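Pidum 300 Butcher-Block Worktop Oil

Hardwax oil for interior wood worktops and tables
Clear, satin. Product no. 277

Pidum 300 is a clear finish for solid wood tops that see daily use: kitchen counters, workshop benches, classroom tables and shop displays. It soaks into the top layer of the wood and cures to a thin film that can be repaired in spots. It contains no stain. Light woods will darken slightly on the first coat, much as they do when wiped with a damp cloth.

Suitable surfaces

Maple, beech, birch, ash, oak and rubberwood, in full-width boards or glued strips. Do not use on laminate, painted wood, or tops already finished with polyurethane or varnish unless the old finish has been sanded off completely. Teak and other oily woods should be wiped with denatured alcohol and tested on the underside first.

Tops made from narrow strips need more care than wide boards. Neighboring strips often come from different trees and take up oil at different rates. After the first coat, some strips may look dull while the next one looks finished. The second coat evens this out. Adding more oil to the dull strips during the first coat leaves a sticky patch on either side.

Preparation

Sand with the grain to 120 grit, then 150 grit. Stop there. Wood sanded finer than 180 grit takes up too little oil, and the finish wears through early. Vacuum the surface and wipe it with a dry cloth. Glue that has squeezed out along the joints must be scraped away, or it will show as a pale line under the oil.

Moisture content of the wood should be below 12 percent. Room and product temperature should be between 60 and 80 degrees F during application and for the first night. 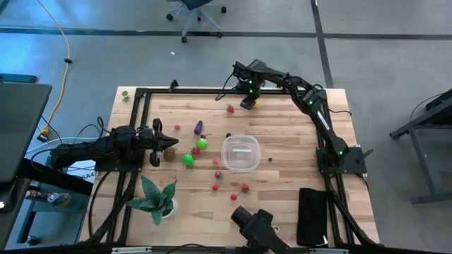 Application

Stir the can from the bottom. Do not shake. Apply a thin coat with a short-nap roller or a white nylon pad, working along the strips. Leave for 15 minutes, then wipe off everything that has not soaked in. The surface should feel almost dry to the hand. Let it dry overnight, rub lightly with a fine pad, and apply the second coat the same way.

Coat the underside and all four edges, including the inside of any cutouts for sinks, cables or clamps. A top that is sealed on one face only can cup when the heating season starts. End grain needs a third coat.

Drying and cure

Dry to touch: 4 hours
Second coat: after 12 hours
Light use: after 2 days
Full cure: 10 days

Keep water, rubber feet and plastic mats off the surface until full cure. Rubber can leave gray marks in fresh oil that have to be sanded out.

Coverage

One quart covers 100 square feet per coat on sanded maple. Oak takes more. Leftover oil keeps for one year if the lid is closed tightly and the rim is clean.

Care

Wipe with a damp cloth and mild soap. Do not use bleach, ammonia or scouring powder. Dull areas can be rubbed with a fine pad and given one thin coat without stripping the rest of the top.

Safety

Rags soaked with this product can catch fire on their own as they dry. Place used rags in water in a closed metal container, or lay them out flat outdoors on a surface that will not burn. Keep away from children until cured. Use with open windows.

Sizes

Half pint (test size)
Quart
Gallon

Orders over 30 gallons ship by freight and need a loading dock or a liftgate request. The Tilahun roller set and white nylon pads are sold separately.

Changes to this sheet

Second-coat interval raised from 8 to 12 hours following cold-room tests by Mebrat Yilma. The July batch with the blue lid has the same formula as the current can, and the two may be mixed.

Technical questions: Homa Kermani, finishes desk
Sheet revised January 25, 2025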